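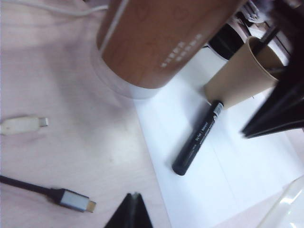

Desk and Cable FAQ

4 min read

These are the questions we get most at the Karnow shared office about the work tables, the cable drawer and what can be left out overnight. Fatima Okafor keeps this page up to date. If your question is missing, leave a note in her tray.

Can I leave my things on a table overnight?
Paper, pens and charging cables, yes. Cups, no. Even a paper cup with a little coffee in the bottom will leave a ring, and the light tabletops show every one of them.

Which cable do I need?
Most newer phones and laptops take USB-C. Look at the plug end before you pull on anything. A USB-C plug is a small flat oval and goes in either way up. Color tells you nothing about charging speed — we have white ones and black ones, and both kinds come in slow and fast.

Why is my laptop charging so slowly?
Usually it is the cable or the wall adapter. Try a different cable first. If that doesn't help, use one of the adapters in the Woller room, which are meant for laptops.

Where do spare cables go?
In the top drawer by the door, coiled loosely and held with a strap. Please don't wrap them tight around your hand. They break inside near the plug and then somebody puts them back in the drawer.

Can I use a marker at the tables?
Yes, with something under the page. Permanent marker goes through a single sheet of printer paper. Two or three sheets or a piece of cardboard will do.

I got marker on the table. What now?
Put a little rubbing alcohol on a soft cloth and test it on a spot near the edge. Wipe lightly and dry it right away. Don't use a scouring pad on the wood. If the mark is still there, tell Fitzgerald Villanueva at extension 533.

Can I bring my own lamp or speaker?
Yes, as long as it fits on your half of the table and the cord doesn't cross the walkway. Keep speakers off in the quiet room.

What happens to things left behind?
They go in the lost and found bin in room 123 and stay there for 20 days. Chargers with a name on them get returned a lot faster. A bit of masking tape is enough — write on it before you stick it to the cord.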